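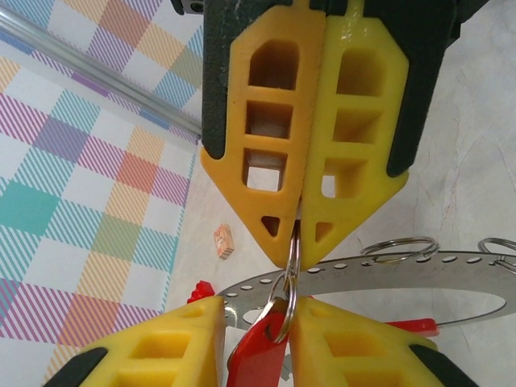 Two yellow fingers, tips down.

Setting up your Sollerell drip kit for berry bushes

I wrote this part of the guide after putting the kit on my own blueberries, so the steps are in the order that worked for me (my second try, if you must know!). Set aside an afternoon. I did mine in August and started at 7 a.m., before the heat got going.

1. Unroll the main hose and leave it in the sun for 20 minutes. It comes out of the box coiled tight and it'll fight you if you try to lay it cold.

2. Screw the filter onto the faucet first, then the pressure reducer, then the hose. Hand tight only.

Caution: don't use pliers on the reducer. Marisol Nava cracked hers that way and had to order part 413 all over again.

3. Run the hose down the row, keeping it a hand's width from the stems. My row at Leiva is nearly 100 feet and one hose handled it fine, but for anything longer I'd split it into two lines. 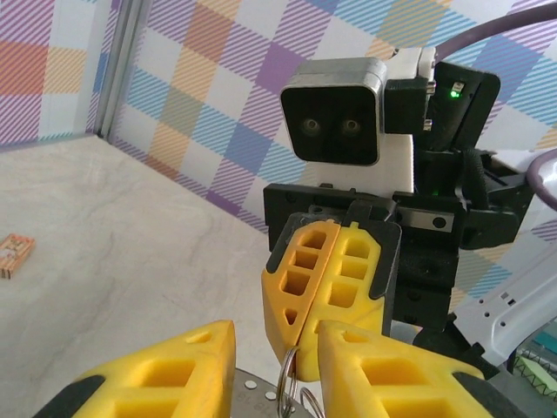
Key rings hanging from closed yellow fingers.

4. Punch a hole beside each bush and push in a dripper until it clicks. Young bushes get one, and anything taller than your knee gets two, one on each side.

Note: punched a hole in the wrong spot? Goof plugs are in the small bag. I used a lot of them.

5. Leave the far end open and run the water for a minute to flush out the grit. Then fold the end over and slide on the clamp.

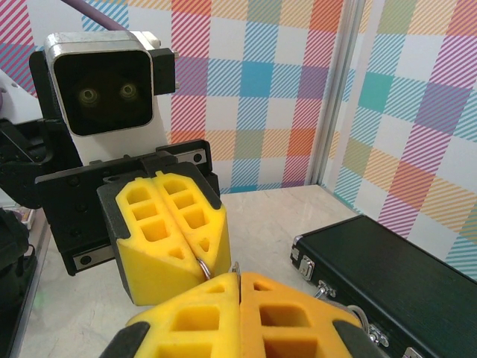 6. Turn the faucet on halfway and walk the line. Every dripper should be dripping, and if one sprays, pull it out and push it back in straight.

7. Cover the hose with mulch, leaving the drippers clear so you can check on them through the summer.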